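Bagging and Sealing, Part 2: Collection Notes

Posted Fri 16 July

The bagging task now has enough material behind it that I can write down how we collect it. These notes cover the cell, the demonstration procedure, what gets thrown out, and the labels. Training results are in a separate post.

The cell has two arms on one rail, a fixed view of the table, and a view from the wrist. The task set is soft goods and clear bags.
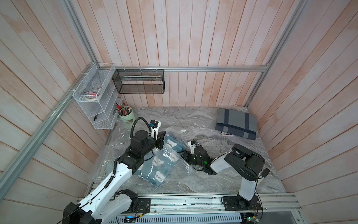
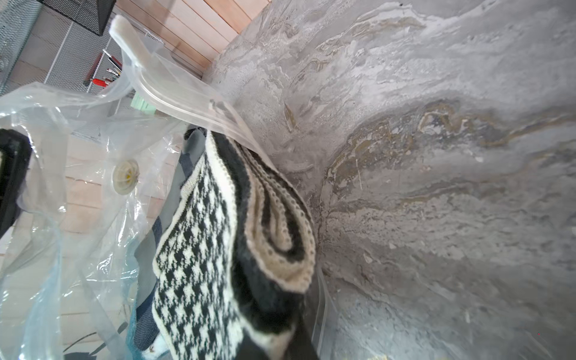
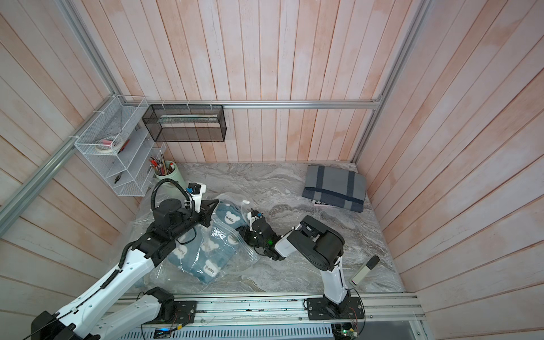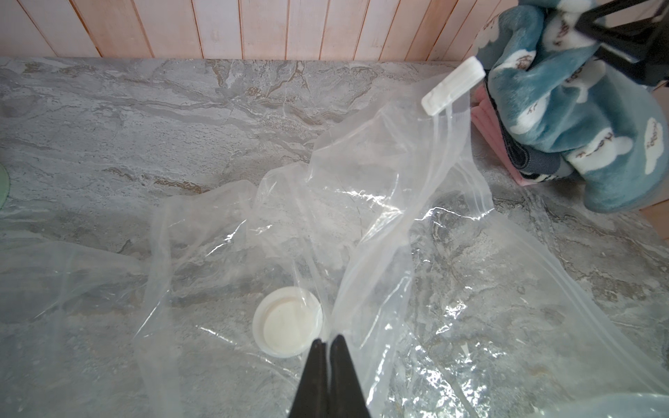
First and third: fixed view. Second and fourth: wrist view.

Why clear bags

The first version of this task used opaque pouches. A policy trained on those got decent at the motion in December and then failed on the first transparent bag we gave it. Clear film has no stable color of its own. In the wrist view it takes the color of the table, and the parts of it that do show up are mostly highlights, which move when the camera moves. A person driving the arms handles this by looking for the seal strip and ignoring everything else. We wanted examples where that is the only strategy that works, so the table covering stayed as it is, veins and all. A plain matte surface would make the edges easier to find and the resulting model less useful.

Equipment

The leader arms are a matched pair from Clornis. The episode recorder is Loston, which is in-house code and has no documentation other than this blog and a text file. Loston writes one folder per episode: joint positions, gripper commands, each camera stream, and a small header with the operator, the task string and the item list. Streams are stored separately and aligned on read. We tried aligning on write and lost a batch to a clock offset that could not be undone afterward.

Han-gyeol Kang wrote the reader. It refuses any episode where a stream has a gap longer than the control period times 4. That rule is strict and I have left it alone.

Procedure

An episode begins with both arms parked and the goods placed by hand. The operator gets a task string from a list and reads it before touching the leaders. Strings are short: "put the folded item in the bag," "close the bag," "move the bag to the left." The string is fixed for the episode. If the operator does something else, even something sensible, the episode is marked as a mismatch and goes in a different folder.

Items are rotated between episodes. The fleece towels are the base case because they hold a fold and have a print that makes orientation easy to judge. Knits are harder. A knit stretches when one finger catches it, and the operator often cannot tell from the fixed view that this has happened. The large storage bags with the valve are the hardest thing in the set. They collapse onto themselves, and the operator can spend most of an episode finding the opening.

We do not clear the table completely between episodes. Blankets and other goods stay where they were unless they block the reach of an arm. Early on Tamás Sipos reset the table to a taped outline every time, and the model learned the outline. It would reach for the taped position with no bag there. The tape came off and the start positions are now whatever the operator's hand does.

Two-handed work

Most of the value is in the episodes where both arms are doing something. Holding one side of a bag mouth while the other arm works the opposite side is one skill as far as the task list is concerned, but the data treats it as two motions with a timing constraint. Operators differ a lot in how they do it. Tamás anchors with the right arm and moves only the left. Han-gyeol moves both together and is faster, with more dropped bags.

We kept both styles for a while. The mixed set trained worse than either style alone at the same episode count. The policy would start in one style and switch partway, usually while holding film. For now the header has a style field and each training run uses one value of it. I would like to get rid of this field eventually.

Filtering

After the last pass there are 1,029 episodes in the accepted set. An episode is rejected for any of these:

Stream gap over the limit.
Mismatch between string and action.
A human hand in any view after the start marker.
Gripper commanded closed for the whole episode (a stuck leader trigger, which happened on 14 episodes in a row before anyone checked).
Arm contact with the rail.

Failed grasps are not a reason for rejection. If the operator misses the slider, backs off and tries again, the whole thing stays in, with the retry flagged. These are some of the most useful segments we have. A set with only clean grasps gives a model that has never seen itself miss, and it stalls with the fingers closed on air.

Slow episodes also stay in. I tried cutting idle time and the cut points showed up as jumps in the joint trace, so the idle time is back.

Labels

Each accepted episode gets a pass by a second person who did not drive it. The labeler marks the start of each contact, the end of each contact, and whether the bag is closed on the last frame. The closed flag is the weak point. From the fixed view a seal that is pressed shut and one that is merely lying flat look the same. The wrist view helps when the arm happens to be over the strip. If the labeler cannot tell, the flag is set to unknown, and unknown is left out of the success count in both directions.

We looked at paying Ikemon for the labeling. Their tool works on one stream at a time, which rules out checking the wrist view against the fixed one, so it stays with us.

Open items

The wrist exposure is set for the table and clips on the brightest folds of the film. Lowering it costs detail in dark fabric. No decision yet.

The bag list needs another size. Tóth has a gusseted one that stands open without help, and I want it in the set as an easy case.

Task strings for knits need rewriting. "Folded item" is wrong once the item has come unfolded in the gripper, and operators have been asking whether to stop or carry on. Current answer: carry on, and flag it.

The Loston header will get a field for film type in the next revision. Old episodes will be filled in by hand from the fixed view.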